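Plamby Guided Teaching Kit for Table-Mounted Arms

Plamby is the demonstration kit from Grelard. It records a task as an operator performs it, either by moving the arm directly or by driving it from a remote hand controller, and stores arm position, gripper state and camera views on one clock. The recordings can be replayed on the arm or exported for training.

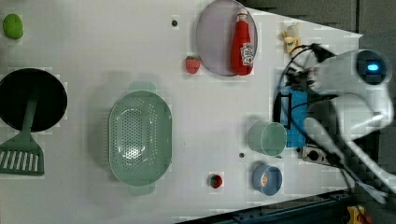
Tabletop layout with kitchen items, arm at right.

Teaching by hand

Hold the guide button and the joints go slack under gravity compensation. The operator moves the gripper through the task and sets each grasp with the thumb switch. Up to 315 waypoints can be held in one demonstration. This mode suits short tasks with a fixed start position, such as placing a bottle on a plate.
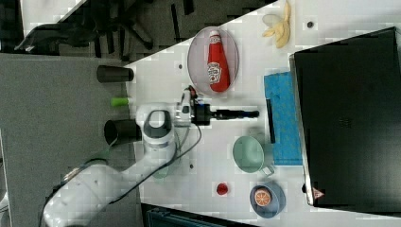
Teaching by remote control

The hand controller reports its pose to the base unit over a wired link. Motion scaling is set from the menu and can be changed during a session. If the link drops, the arm holds its last position and the recording is closed with a fault mark. Up to 600 demonstrations can be kept on the internal drive before export.

Customer remarks 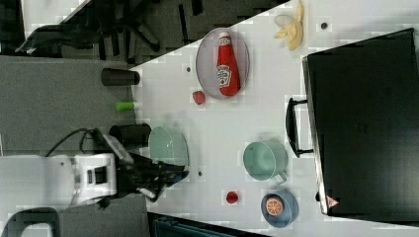 Jacobs writes that remote control gave smoother approaches to cups and bowls than hand guiding, and that new operators needed a few practice runs before their recordings were worth keeping. The scaling menu could be easier to reach with one hand.

Trimming and export

Pauses at the start and end of a demonstration are removed automatically. The threshold is adjustable. Failed attempts may be deleted or kept under a separate label. Order code 56 covers the base unit and hand controller; order code 61 adds the Ulstead wrist bracket and a spare cable set.
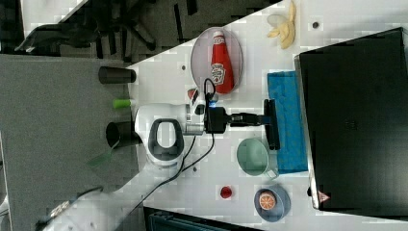
Availability

Both codes are in stock. Firmware with two-arm recording is planned for November. Page revised August 25, 2025.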